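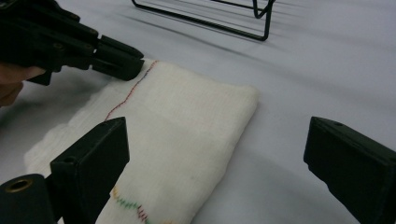 Surely anyone who keeps a gratitude diary for 23 weeks ends up lying in it, wrote one early reader of the Fetdale files. Quite possibly. We have left the lies in, as we couldn't tell which they were.

Fetdale Gratitude Diaries, version 3

What it is
Evening diary entries from 17 adults who agreed to write down something they were thankful for before bed. Tea does very well. Spouses come and go.

Files
entries.csv - one row per entry, spelling as written
moods.csv - the writer's own mood score, morning and evening
prompts.txt - the two wordings we used, the second being less smug

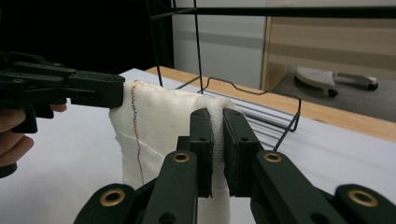 Missing entries are left blank and should stay that way. Version 2 filled them with the writer's average mood, which made everybody look serene through most of June. Treat the record like the white fabric in the picture, loosely woven and a bit frayed at one edge: it holds together if you don't pull. The frayed edge, in our case, is the last fortnight.

Known problems
Entries made after midnight carry the next day's date. The Görtz group wrote theirs in German and were translated at Sollisov, where "ganz nett" became "wonderful" throughout.

Use
Free for study and teaching. Please don't build an app with it. Brelumum already has.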